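How to Re-Oil a Small Wooden Rack

I have a soft spot for tired little wooden racks. Spice racks, shoe racks, the three-tier thing by the sink that somebody's aunt passed along, I love them all! A coat of oil brings them back faster than almost any other home project I know, and you can do the whole job between breakfast and lunch (apart from the waiting).

What you need

Fine sandpaper, 180 and 240 grit
A soft brush and a barely damp rag
Food-safe wood oil, one small can
Lint-free cloths, old T-shirts are perfect
Painter's tape if your rack has any parts that aren't wood

Check what you've got first

Put a drop of water on an out-of-the-way spot. If it soaks in and leaves a dark patch, the wood is thirsty and you're good to go. If it beads up and just sits there, you probably have varnish, and oil will only smear around on top. Varnish has to come off first. That's a longer weekend, but still a fun one.

Lay the rack down on its side or back. I did mine standing up for years and always missed the undersides of the rails. Liesbeth Visser, my neighbor, finally talked me out of it and I can't believe how much easier it is. 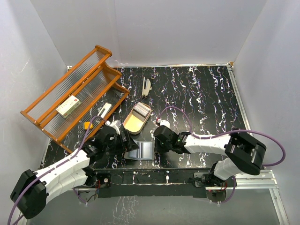 Wooden rack with clear ribbed panels, laid down on a marbled black top.

Clean and sand

Brush out the corners and wipe everything with the rag. Let it dry overnight. Then go over the wood with 180, always along the grain, and follow with 240. Use light pressure! Curvy end pieces are best done by hand with the paper folded in thirds, and you can get into the little steps with the folded edge. Tape over any plastic before you start, because sandpaper will cloud it in one swipe.

Wipe off all the dust. Then wipe again.

Oil it

Pour a little oil on a cloth and rub it in, starting with the rails and finishing with the ends. Leave it for 15 minutes, then buff off whatever is still shiny. Don't skip the buffing, or you'll have a sticky rack well into next week (ask me about December). Wait a full day and do a second coat the same way. Very dry wood will happily drink a third.

I keep the room at 70 degrees or so with a window cracked open.

One serious bit: oily cloths can heat up and catch fire by themselves if you leave them in a ball. Spread them flat outside to dry, away from anything that burns, or soak them in water in a lidded metal can.

Give the finished rack a few days before you load it up. Check the can for the full curing time if food is going to touch it. After that, one thin coat a year keeps it looking lovely, and the color gets deeper every time.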